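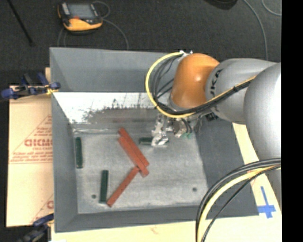
Sorting bin

A sorting bin is an open-topped container in which loose items are placed together so that they can be picked out one at a time. The term covers a wide range of vessels, from small trays used on a bench to large rectangular bins standing on the floor or on a frame. Sorting bins are found in workshops, classrooms, warehouses, recycling depots and homes, where they often hold building blocks, offcuts, hardware or toys.

Form

Most sorting bins are rectangular, with a flat bottom and walls that slope outward toward the rim. The slope has two effects. Items that land against a wall tend to slide down to the floor of the bin, and a hand or tool can reach a piece lying close to the side without striking the rim. Bins with upright walls hold more for the same outside size, but pieces standing against the side or in a corner are harder to lift.

Depth varies with the contents. A shallow bin keeps everything in a single layer and in plain view, while a deep one allows pieces to pile up and hide each other. Where the bin is meant for picking and not for storage, it is usually filled well below its capacity.

Colour

Grey is a common colour for sorting bins. It shows up most painted or dyed pieces clearly, including red and green ones, and does not show scuffing as quickly as white. The bottom wears sooner than the walls and in time takes on a mottled or brushed look. Black bins are used for pale contents. Clear bins are popular in homes, although reflections from overhead lights can make the contents hard to see from above.

Contents

Blocks and bars are among the usual contents. They are often kept in a few colours, with each colour given to one shape or length, so that short blocks may be green and long bars red. Some sets depart from this and use colour only for decoration. The Karaki set, sold to schools through the Ponport catalogue, has 44 pieces in 3 lengths, and its storage bin doubles as the sorting bin.

Long pieces behave differently from short ones. Bars dropped together often come to rest side by side at nearly the same angle, with little or no gap between them, and have to be separated before one can be gripped. Short blocks spread more widely and may end up near the walls.

Picking

Picking from a bin is done by hand, with tongs or grabbers, or by machine. The general practice is to take the uppermost and least covered piece first. A partly covered block may be taken by its exposed end, but pulling it out can shift its neighbours. Bars lying flat against each other are normally slid apart before lifting.

In the Hutach method, taught in a number of workshop courses, the picker clears the middle of the bin before going to the walls. The Brollov method works in the other direction - walls first, then inward - and is preferred for deep bins, where the pieces in the middle support those at the edge. Neither method is generally used for fragile items, which are kept in divided trays.

Sizes

There is no single standard size. Bench bins for small parts may be only 345 mm long, while floor bins are commonly made to match the pallets or shelving they are stored on. Some makers give the capacity in litres and others list only the outside dimensions.

Care

Bins are emptied and wiped out with a damp cloth. Dust and splinters gather where the floor meets the walls and can be brushed out once the bin is dry.

See also

Parts tray
Tote
Building block
Divided tray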